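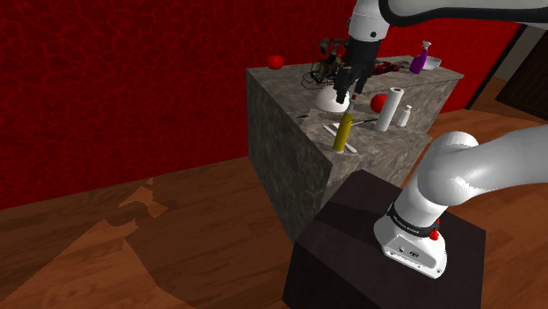
Flistari Counter Cell – pedestal, setup and yearly care

The Flistari is a pedestal and tool kit from Flernel for one robot arm that works at a kitchen counter. It is made for teams who train or test an arm on household objects and who want the same cell on the screen and in the room. The kit comes with a scene file, so you can place the arm, the pedestal and the counter in simulation first, and build the real one after.

What is in the kit

Steel pedestal, powder coated, dark brown
Top plate, drilled for the foot of the arm
Floor anchors, 7 pieces (one is spare)
Gripper mount, black, with two dowel pins
Cable sleeve and clips
Scene file and printed drawing

The arm and the gripper are not included.

Placing the pedestal

Put the pedestal at the front corner of the counter, not in the middle of the long side. From the corner the arm can reach over the top in two directions, and you can still walk around the base. Leave a gap of 30 mm between pedestal and counter. If they touch, every stop of the arm goes into the stone and you will see it later as small errors in your picks.

The connector panel in the base must stay free for your hand. We had one customer who turned the base to get a nicer cable line and then had to unbolt the arm to change a plug. Please look at the panel side before you tighten anything.

Tighten the foot screws crosswise, first by hand and then with the torque wrench. The values are on the printed drawing. After 50 hours of work, check them again.

Setting the height over tall objects

This is the step where most questions come to us. The gripper has to pass over the tallest object on the counter with the fingers open. A slim bottle is the best thing to set it with. Bring the gripper straight down over the neck, slowly, and stop before contact. Write this height in the scene file as the travel limit. Then move to the low objects, for example a knife or a spatula lying flat, and save the second height.

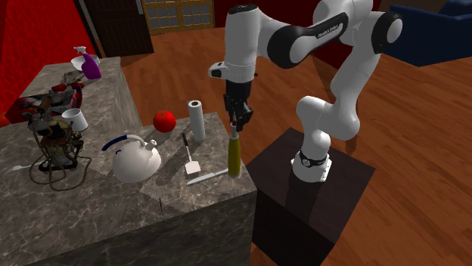
Do both heights again if you change the fingers. Also the wrist should be vertical when you save them. A small tilt is hard to notice at the wrist but at the finger tips it is already enough to push a bottle over.

When the simulated cell and the real one do not agree, check the pedestal first. In our experience the base position was entered with the wrong corner of the counter as zero. The Barbosa calibration plate (sold separately) sits on the counter corner and gives you this zero point directly.

Regular care

Every week: wipe the gripper linkages with a dry cloth. No oil on the fingers.
Every month: look at the cable sleeve where it leaves the base, and replace clips that have become loose.
Every 500 hours: remove the gripper mount, clean the dowel pins and put it back. Save the two heights again after this.
Every January, or when your lab has its quiet time: check the floor anchors and the top plate.

Spare parts

Gripper mount, dowel pins, clips and anchors can be ordered one by one. For the Pindeo finger set please tell us the type of your gripper, the pins are different. The scene file can be downloaded again at no cost with the serial number, you find it on the inside of the pedestal door.

Delivery is by pallet. The pedestal is heavy – please have two persons ready to lift it.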